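Weighing cable, and other things I learned in March

I promised to write more about the work itself and less about the bus to Orport, so today I write about coils.

When I came to the stockroom in Fulwood, I thought the most difficult part would be the product numbers. We have 352 of them on the list, and many differ only in the last digit. But the numbers you can read from paper. What you can't read from paper is how much cable is left in a coil which somebody opened in the winter, used for a small job and put back without writing anything on it.

For this we weigh. The rule is old and simple: you know what one meter weighs, you put the coil on the scale, you divide. Before, I did this with the coils in a big pile on the floor beside me, and I was always mixing up the ones I had finished with the ones I hadn't. My back also did not like it. Now I put everything in crates first, one kind in each crate, and I keep one crate free. The yellow goes to one, the black to another. Only after that do I turn on the scale.

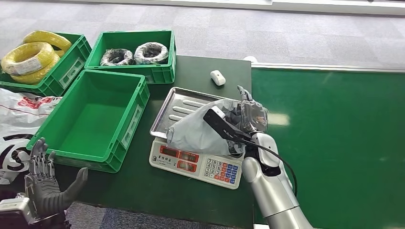

Aarne Rantala wrote to me after my last post that a free crate is a luxury, and that in his shop they would fill it before lunch. He puts a sheet of colored paper on top of each finished coil and takes all the papers away at the end. I have tried this for one morning. It is a good method if there is no fan in the room. We have a fan.

So I stay with the free crate. The coil comes out of its own crate, it goes on the tray, I write the weight, and then it goes to the free one. When the first crate has nothing left in it, this one becomes the free crate for the next kind. It is a little like the puzzle with sliding squares which I had as a child, where one square must be missing or you can't move anything.

Some small remarks for people who do the same work:

Press the zero button again after each crate, also when you think it isn't necessary. Dust and little pieces of plastic collect on the tray, and with thin wire they are enough to give you a meter that doesn't exist.

Decide if you weigh with the wrapping or without it, and write your decision at the top of the page. I weigh with it, and subtract 15 grams for the thin bags. My first week I subtracted it for some coils and not for others, and I had to do the whole page again.

The label on the crate must say what is in the crate today. I know how this sounds. But I have found 2 crates at the back of the shelf with the label of a product we stopped buying before I came, and in both there was something different. Since then I take out the old card at the moment when the crate becomes empty, and I don't wait until it is full again.

About the crates themselves I had a long discussion with myself. The ones from Vainio are deeper, but when they are stacked you can't see the label. Trorden makes a lower one, and I prefer it, even if a big coil stands up over the rim. The openings at the ends are also better for small hands like mine.

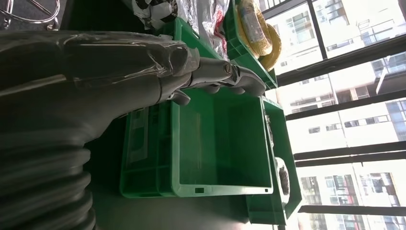 Why not buy ones with a lid, a reader asked under the last post, when dust is such a trouble on the scale? I thought about it for two evenings. A lid is good for screws and for things that wait a long time. For coils which go in and out every day I believe the lid would live on top of the cupboard after one week, and it would collect its own dust there. But if somebody has used them longer, please write, I am ready to change my opinion.

The other thing I want to mention is covers. A large sheet over the crates does nearly the same as the lid and costs almost nothing. I like a light gray one, not too stiff. When it is too stiff it slides down to the floor as soon as you take your hand away, and when it is too thin it catches on the ends of the wire. Fold it before you begin, and put the fold always toward the same side, so you can pull it over with one hand when you go for coffee. 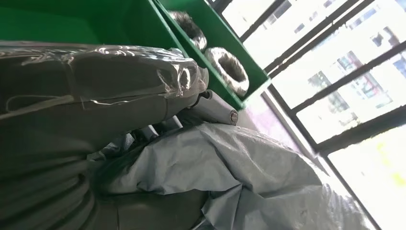 With the small rings you must be more careful than with cable. They are light, so a mistake of a few grams is already a big part of the whole, and I weigh them together and divide afterward. My total for all the cable this month was 3243 meters. The old list had a higher number, and I haven't found the difference yet. I suspect a page where a seven was read as a one, or perhaps the opposite.

Next time I'll write about the shelf for connectors, if I manage to finish it before the delivery comes.

Recent posts
The bus to Orport, part three
How I fold a packing list
Words I didn't know in English: ferrule, grommet, spool
A better pencil for cardboard
Soup for a long shift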